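Ticket 835
Queue: Spatial data support
Product: Evley orthoimagery, Drarkent block
Raised by: Mireille Rey
Assigned to: Nizar Obeidat
Priority: 3
Status: Closed – workaround supplied, reissue pending

Summary
Tiles along the eastern side of the Drarkent block do not line up with the neighbouring McKinnon block. Roads and field boundaries step sideways at the join. The offset is constant along the whole seam.

Reported by M. Rey
We loaded both blocks into the same project to digitise drainage ditches east of Skikivbridge. At the seam every linear feature is displaced to the north-east on the Drarkent side. Reprojection on the fly is switched on. Both layers report the same coordinate system in their properties. I removed and re-added them, cleared the cache and rebuilt the pyramids, with no change. The older Drarkent issue, which we still hold on disk, matches McKinnon properly.

Reply, N. Obeidat
Please send the following for one affected tile:
the world file
the auxiliary XML file, if there is one
the header output from the raster information tool
Please also say whether you are reading the GeoTIFFs or the compressed mosaic.

Reply, M. Rey
Attached. We are reading the GeoTIFFs. There is a world file next to each one. I had assumed it was ignored when the tags were present.

09:40, N. Obeidat
The header and the world file disagree. The tags in the GeoTIFF place the origin at the outer corner of the top left pixel. The world file should give the centre of that pixel, half a pixel in from each edge. In the supplied file the shift has been applied in the wrong direction, so the stated position lies outside the image. Your software is set to prefer the world file over the internal tags, and the error therefore shows up on your machine and not on ours.

10:15, N. Obeidat
The half-pixel error does not account for the full displacement. It leaves a remainder of 2 m, and I am looking at the elevation model next.

11:50, N. Obeidat
Remainder explained. The Drarkent block was orthorectified again in August against the newer elevation model. The processing log shows that the geoid correction was left out for the eastern strips, so ellipsoidal heights were used against an orthometric surface. The western strips were run as a separate job with the right setting. Ground control residuals were only checked on the western job.

Reply, M. Rey
Does this affect the ditches we have already digitised? We have 3 map sheets finished.

Reply, N. Obeidat
Anything traced from the eastern strips will carry the error. Please do not apply a single shift to the vectors – the height part of the error varies with distance from the centre of each exposure, and a flat correction will only look right near the seam. Work traced from the western strips is affected by the world file alone and can be moved by one pixel on each axis once the preference has been changed.

Workaround
1. In the raster settings, set the georeferencing source order to internal tags first.
2. Move the world files out of the tile folder. Do not edit them.
3. Delete the auxiliary files and reload the layer.
4. For the eastern strips, use the previous issue until the new tiles are out.

Result, M. Rey
Steps 1 to 3 done. The western strips now sit correctly on our control points. Previous issue loaded for the east and the seam closes. Happy for this to be closed, provided the reissue is tracked somewhere.

Closing note, N. Obeidat
Reissue logged as a child ticket. The eastern strips will be rerun with the geoid correction on and checked against the full control set. World files will be left out of the new delivery. 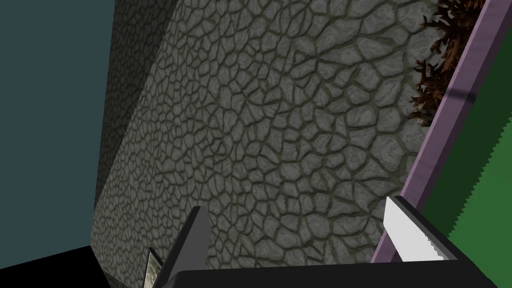

Can I keep the world files if my software reads only the internal tags?
They can stay where they are in that case, but remove them before passing the tiles to anyone whose software may read them first.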